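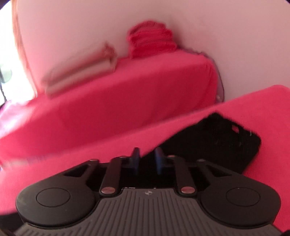
Bright pink cloth on the work surface, with something flat and black laid out on it.

How to set up a work cloth for small jobs
Posted by Rizwan Mridha, 11/10/25

I have been doing fiddly little jobs at the kitchen table for years (glasses, battery covers, the clasp on my sister's bag, you name it) and the best thing I ever did was to start putting a cloth down first. A proper big one, in a colour you would never choose for curtains! Dark bits and pieces show up beautifully against it, and anything tiny that rolls off has something soft to land on.

What you need
One large plain cloth in a loud colour. Mine came from the remnant bin at Fahy, in Kernurton, and I went back in May for a second.
A soft dry duster.
A saucer or jar lid for small parts.
A lamp you can move about.

Setting up
1. Clear the table and wipe it, then let it dry fully. Crumbs under the cloth make lumps, and lumps make things wobble just when you want them still.

2. Shake the cloth out of doors and lay it flat. Smooth it from the middle outwards with the side of your hand. If it is a cotton one with fold lines in it, give it a quick press first. I always skip this and always regret it.

3. Let it cover far more of the table than you think you need. A tea towel will do at a pinch, but I find my elbows are off the edge within 8 minutes and dragging the whole lot with them.

4. Put the thing you are working on near the middle, flat side down, and leave a hand's width clear in front of it for your wrists. If it is black or very dark, move the lamp round until the light comes in low from one side, and you will see edges and seams that were quite invisible before.

5. Keep the saucer on your left if you are right-handed, or the other way about, so you aren't forever reaching over your work with a sleeve.

6. Go over the piece with the dry duster before you do anything else to it. Corners first, then the edges, then the flat part.

Packing away
Lift anything loose into the saucer, run your palm over the cloth to feel for strays, and only then fold the four corners in to the middle. Carry it outside like a parcel and shake it over the step. Wash it by itself the first couple of times, as the strong colours do run. My old one turned a pillowcase pink and it has stayed that way.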